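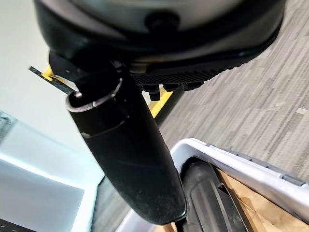
**Opening (do not read this off the page, just talk)**

Good morning, everybody! Thank you for giving up a Saturday for sourdough rye. Say hello to the back row. Check that the people by the door can hear.

Start with the smell. Ask who grew up in a house where someone baked rye. Wait for hands. Then ask who has tried it at home and ended up with a brick -- mine goes up first.

My first loaf could have held a gate open. I ate all of it anyway, with a lot of butter, and by the last slice I was already planning the second one. I want to get you to a decent loaf faster than I got there.

**Rye is a different animal**

- Wheat dough stretches. Rye dough mostly smears.
- The gluten in rye doesn't link up the way wheat gluten does. What holds a rye loaf together is starch and a group of gums called pentosans, and they soak up a huge amount of water.
- So stop kneading! If you take one thing home, take this. Mix until there are no dry patches and put the spoon down.
- It will look like wet cement and you will want to add flour. Please don't.

(Pause here. Someone always asks about stand mixers. Yes, the paddle is fine, low speed, and stop early.)

**Why it has to be sour**

This is my favorite part of the whole talk, so watch the clock.

Rye flour is full of amylase, an enzyme that chops starch into sugar. It keeps working in the oven just as the starch is trying to set, and if it wins you get a gummy stripe along the bottom of the loaf. Acid slows it down. Bakers were using sour starters for rye long before anyone had a name for the enzyme, and I find that wonderful.

Pass around the two jars now. Jar one was fed last night, jar two was fed this morning. Let people smell both before I tell them which is which. Lids back on, please, the second one climbs.

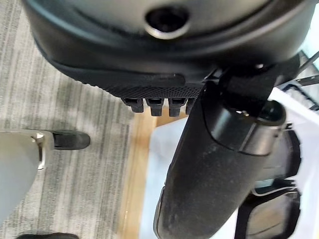

Keep the starter stiff if your kitchen runs warm. Mine did all through October, when the heat came on early in my building, and I got loaves so sharp they made my eyes water. Less water in the feed, a cooler shelf, and they came right back.

**Flour**

- Whole rye from Hirnon is what I used for today's tasting loaves. Coarse, a little sweet, thirsty.
- Metton sells a finer grind. Easier for a first loaf, milder flavor.
- Whichever you buy, stick with the same bag for a few bakes. Every flour drinks differently and you can't learn two at once.
- Smell it when you open it. Whole rye goes stale faster than white flour, so the freezer is a good home for it.

**Shaping and baking**

Wet hands, wet scraper, straight into a greased pan. Smooth the top with the back of a wet spoon. Dust it with flour, and when the flour cracks into little islands, the loaf is ready for the oven. I love those cracks. I will stand in the kitchen and stare at them.

Hot oven to start, then turn it down. Bake it longer than feels right. The middle should be just shy of boiling on a probe thermometer, and if you live up high, remember that your boiling point is lower. Past 3,000 feet I'd start paying attention to that.

Then the hard part: don't cut it! Wrap it in a cloth and leave it until tomorrow, or up to 39 hours if you can stand it. The crumb is still setting all that time. A loaf that gums up the knife at supper can slice clean the next day.

(Tell the picnic story if there's time. Skip it if the flour questions ran long.)

**What goes in it**

Caraway is the classic, and I'm a caraway person. Coriander is lovely too, crushed, a spoonful in the dough. The Pathirana spice stall has both whole, and whole is worth the trouble of crushing. Sunflower seeds need a soak first or they steal water from the dough.

Old bread! Toast a stale slice, soak it, mash it, and stir it into the next batch. Deep color, deep flavor, nothing wasted.

**Tasting**

Slice thin. Plain first, then butter, then the pickled beets. Ask people which loaf they think rested longer, and let them argue.

Starter to take home is in the small tubs on the side table, with the feeding card from Skultell taped to each lid. Feed it tonight.

Questions until the room closes.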